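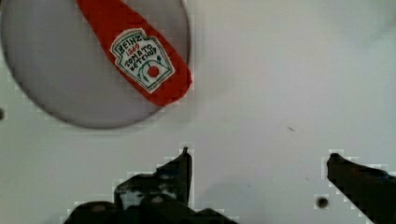

## 6. Your First Pick

By now the Dalisay arm is bolted down, plugged in and has stopped beeping. If it's still beeping, go back to Section 5. Error 632 means the wrist cable is in backwards, and yes, it does fit backwards.

You will need:

- the Zustivness tabletop, pale side up
- one plate
- one light item with some give in it (condiment packets are good, eggs are for later)

### Setting up the pick

1. Wipe the tabletop. The wrist camera takes crumbs very seriously and may try to pick one up.
2. Put the plate down on the left half of the work area. It can overlap the bolt holes.
3. Lay the item across the plate at an angle, label up. An end hanging over the rim is fine.
4. Open the Proston app and tap **Wrist View**. Both black fingertips should show along the bottom of the picture. If you see only one, loosen the camera collar, turn it and tighten it again.
5. Drag the box on the screen until it surrounds the item and as little plate as you can manage. Tap **Lock**.
6. Set **Grip** to 2. The slider goes a good deal higher. Leave it alone.
7. Tap **Approach**. The arm moves over the item and waits there with its fingers open.
8. Check that the gap between the fingers is lined up with the narrow way across the item. If it isn't, use the **Twist** arrows.
9. Tap **Pick**.

> **CAUTION:** Keep hands, sleeves and lanyards off the tabletop once you have tapped **Approach**. The red button on the base stops the arm at once. The Stop button in the app stops it after the app has thought it over.

> **CAUTION:** A ketchup packet squeezed at a high grip setting will open. The warranty covers the motors, the wrist and the camera. It doesn't cover shirts.

### Notes

- See-through plates confuse the rim finder, mostly under overhead lights. Turn on **Soft Edges** if the box keeps drifting.
- The camera picture is small and blocky, with pale fringes around dark objects. Cleaning the lens won't change this. The sales page calls it "crisp," and we've spoken to them.
- If nothing has happened after 45 seconds, the arm has given up and is too polite to say so. Tap **Home** and start again from step 5.
- Fingertips wear down. Spares come from Skostcombe in packs of two, lefts and rights sold separately.

Once you get six clean picks in a row, go on to Section 7, Putting It Back Down.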